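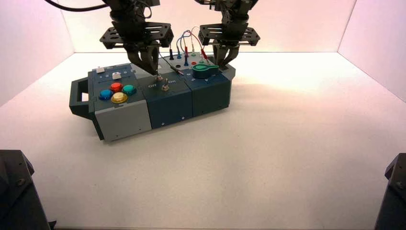 Reader comment from Wongsuwan: my toggle detector works great until an arm gets near the board, and then it loses the switch right when I need it. Do you just freeze the pose before the approach, or do you keep updating it all the way down?

Good question, and it's pretty much what this whole page is about, so I'm leaving it at the top. Short answer: I freeze the pose of the board, and I keep updating a small correction from the wrist camera. The long answer takes a while, so get a coffee.

I'm going to assume you already have two arms moving under your own code, a head camera and a wrist camera that are calibrated, and some kind of task board with buttons, switches, a knob and banana sockets. I use Deltis for motion planning and a little perception package I wrote called Lulladari (yes, I know, I was tired when I named it). If you use something else, the steps carry over fine. Only the config names change.

Step 1. Get one board pose and stick with it

My first version looked for every part separately. Find the red button, find the knob, find each socket, and so on. It sort of worked, and it was miserable to debug! Every part had its own little error, and the planner would get a knob that was floating a bit above the module it's screwed into.

Now I fit the whole board at once. The file board.yaml has the position of every part relative to one corner of the board, which I measured by hand with calipers one long evening in September. The head camera only has to answer one question: where is that corner, and which way is the board turned? Mine usually sits at a bit of an angle to the table edge and I don't bother straightening it. If your code needs the board square to the table, fix that first, you'll thank yourself later.

Do the fit with both arms parked out of the way. I grab 15 images, fit each one, throw out the worst few and take the median of the rest. Then I write it down with a timestamp and call it frozen. Lulladari has a flag for this, freeze_board: true, and once it's set the head camera isn't allowed to touch the pose again until I ask for a new scan.

One warning about lighting. A bright table with pale walls is nice for finding the outline of the board, but it can wash out the colors, and my old color thresholds were way too picky about it. I set the exposure by hand now and leave it there. Auto exposure will shift on you as soon as two black arms swing into view, and then your thresholds shift too.

Step 2. Go to a hover pose, not to the target

For each part I keep a hover pose and a touch pose. The hover pose is 47 mm above the part, fingers pointing down. Deltis plans the big motion to the hover pose with full collision checking, and then I switch to a slow straight line move for the rest.

Both arms are in each other's collision model the whole time. I tried skipping it once for the arm that was "just waiting." Don't do that. Give the waiting arm its own hover pose over its own half of the board, so it's ready for the next job, and let the planner treat it as an obstacle.

For toggle switches, hover over the lever and check the direction it's tilted before you plan the push. I store two touch poses per toggle, one on each side of the lever, and pick between them at run time.

Step 3. Deal with the wires

Test leads are the part that broke my planner for weeks. They loop up between the arms, they move when you touch them, and the depth camera sees about half of them on a good day. I don't try to model each wire anymore. I put a soft box over the socket panel, tall enough to cover the loops, and make it expensive to pass through instead of forbidden. If you make it forbidden, the arm can never reach a socket. If you leave it out, the arm happily drags a finger through the leads on its way to the knob.

In my config the cost is wire_zone: 114. There's no deep theory there, I just kept raising it until the paths went over the top instead of through. Start low and watch what your planner does.

Step 4. Look again from the wrist

This is the bit that answers the comment. At the hover pose, stop for a moment and take a wrist image. From that close you can tell things the head camera can't, like which sockets have a plug in them and where a loose plug is lying.
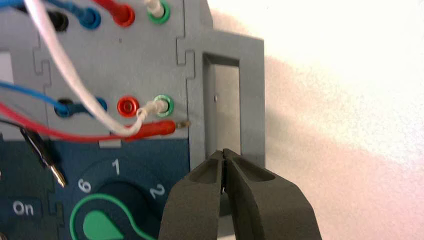 Wrist camera view of the socket panel, with the red and black plugs loose.

My socket check runs on a cropped patch for each socket. I project the socket centers from board.yaml into the wrist image, cut out a square around each, and sort every patch into one of three bins: open, filled or can't tell. Please, please keep the third bin. A cable crossing in front of a socket looks a lot like a plug to a small classifier, and if you force a yes or no you'll get confident garbage. In the view above, the lower red one is a clear "open." The lower blue one has a plug body and the white cable in front of it, so I'd much rather have the code say "can't tell" and go look from another angle.

For loose plugs I look for the metal tip first and then the colored body behind it. The tip gives you a direction for free, and you need the direction before you can plan a grasp anyway. Watch out for a lead lying across the plug body, as the white one does over the red plug there. I mask those pixels out and fit the line with what's left.

Your own fingers are going to be in the wrist image too. They're always in the same place for a given opening, so save a mask for closed and a mask for open and blank them out before you run anything.

Step 5. Apply the correction, with a limit

The wrist view gives you a small offset between where the part should be and where it is. Add that offset to the touch pose. If it's bigger than 2 mm, stop and rescan the board from the head camera. Big corrections nearly always mean the board got bumped, or the detector grabbed onto the wrong socket.

I log every offset with the part name. Plot them now and then. If all of them lean the same way, your hand-eye calibration has drifted and no amount of tuning in here is going to help.

Next page is the Hindis plugin for turning the knob, where the finger mask gets a lot more annoying.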